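Nonava Laundry Room Booking Panel: Resident Guide
Section 4. Reserving and Releasing a Time
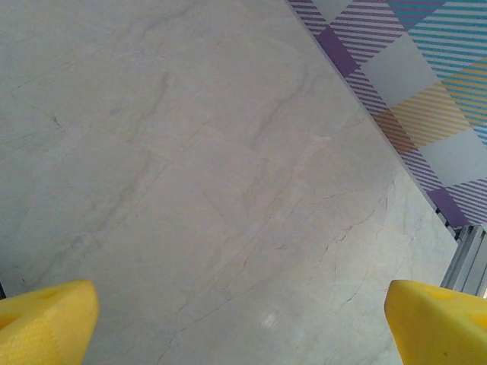 Residents must register an access card before making a first reservation. Cards are issued by the Neson building office and remain valid until the lease ends.

4.1 Making a reservation

1. Hold the card against the reader until the green light comes on.
2. Select Reserve, then choose a day. Reservations open 14 days in advance.
3. Choose a free time and press Confirm.
4. Wait for the confirmation number to appear before removing the card.

Note: Each household may hold two reservations at once. The panel will decline a third.

4.2 Releasing a reservation

1. Hold the card against the reader and select My Times.
2. Select the reservation and press Release.
3. Check that the time no longer appears in the list.

A time that is not claimed within 13 minutes of its start is released automatically and becomes available to other residents.

Caution: Do not switch off the panel at the wall. Reservations made during the previous hour may be lost.

4.3 Messages

Code 41: The card is not registered. Contact the building office.
Code 343: The panel cannot reach the booking service. Existing reservations remain valid. Try again later.

Lost cards must be reported in writing. Replacement cards do not carry over reservations held on the old card.

Revised May 26, 2024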